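The electric bill and me

I finally sat down with our electric bill last night, all of it, including the page with the tiny gray type that I normally recycle without unfolding. We used 767 kilowatt-hours last month. In May! With the windows open and no air conditioning!

So I did what I always do when something bugs me, which is complain to my sister-in-law Ginette. She lent me her plug-in meter, the kind that sits between the wall and whatever you're running, and I have been carrying it around the house ever since like a kid with a new flashlight. (Vernon has asked me to please stop unplugging the router.)

First culprit: the old fridge in the garage. We keep it for parties. We have had two parties. It was pulling more power than the nice one in the kitchen, and it had a jar of pickles and one sad lime in it. I ate the pickles and switched it off.

Second was the dehumidifier downstairs, which somebody (me) had set to run day and night. I've moved it up to 58 percent humidity and it clicks off for hours at a time now. The basement smells exactly the same as it did before.

Then there's all the little stuff. The TV, the printer, the speaker we never use, a phone charger in every room. Each one is nearly nothing, and I know people say don't bother, but I put the TV corner on a power strip with a switch anyway and I flip it when I go up to bed. It takes a second and I like the click.

What I haven't solved is hot water. Our tank is electric and older than our marriage, and I suspect it's eating more than everything else put together. Florence MacLeod down the street had a heat pump water heater put in last October and loves it, though she says it hums and makes the laundry room chilly. I got one quote, $3024 before any rebate, and then I closed the laptop and went for a walk. I'd like at least one more quote before I decide. If you have one of these in a small house, please tell me how loud it is, because our bedroom is right above the tank.

Meanwhile I'm washing clothes on cold and hanging the sheets outside, and I've turned the tank down a notch. Vernon hasn't noticed. I'll post the June number when it comes, even if it's embarrassing.

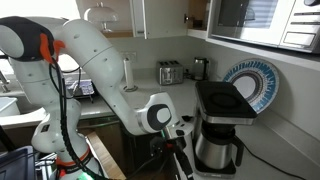
Coffee maker on the counter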